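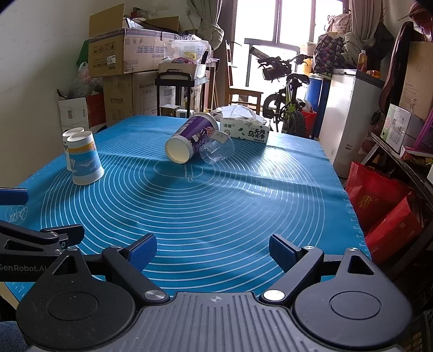
Testers wanted: hand-held gripper kit, cups and table clearing

2 min read

Marnora is putting a hand-held gripper kit through a proper review before Fillance starts selling it to small labs and we need people to use it at home. Paid. No robotics background needed, if you can clear a table you can do this.

What you'd be doing

Holding the gripper, opening and closing the jaws, picking up paper cups, plastic cups, tissue boxes, bags. Upright, upside-down, lying on their side. Put them where the task card says. Then again. The kit records while you work and the recordings get used to teach robot arms the same moves. You also fill in a short form after each session, what slipped, what hurt, what was annoying.

It's repetitive. Please don't apply if that's going to drive you nuts by the second evening.

What we want to know

- can you get the jaws round a cup lying down without chasing it across the table
- do the finger pads grip thin clear plastic or just crush it
- is your wrist OK after an hour
- is the setup guide any use (Inna Didenko wrote it and wants the rude version of your comments)
- anything that comes loose, squeaks or gets in your way

What you need

- a table you can leave set up between sessions, with a mat on it. A baking mat is fine, printed or plain
- decent daylight or a good lamp
- ordinary rooms please. Boxes, bikes, laundry, all good, don't tidy for us. Do put away mail and anything with your name or adress on it
- everyone in the house OK with recording going on
- wifi for uploads, they are big

Either hand. Over 18. If you've had wrist or thumb surgery talk to us first.

Pay and hours

$400 for the basic block, $600 if you do the long one with the written review at the end. 5 places in this round. Kit is on loan, comes by courier, goes back the same way. We pay shipping both directions. Normal wear is our problem, so don't worry about scuffed pads.

Your review is yours, good or bad. Fillance sees all of them, Brestier (they handle the forms) takes your name off first.

How to apply

Email Casimiro Figueroa at Marnora, subject line "Cups 1158". Tell us which block, what kind of table you've got, and when you're free. A photo of the table helps. No resume, we won't read it.

Closes 06/07/2022. Oksana Onyshchenko does a short call with everyone on the shortlist, camera on so she can see teh space. People who tested the May kit can apply again, just say so in the email.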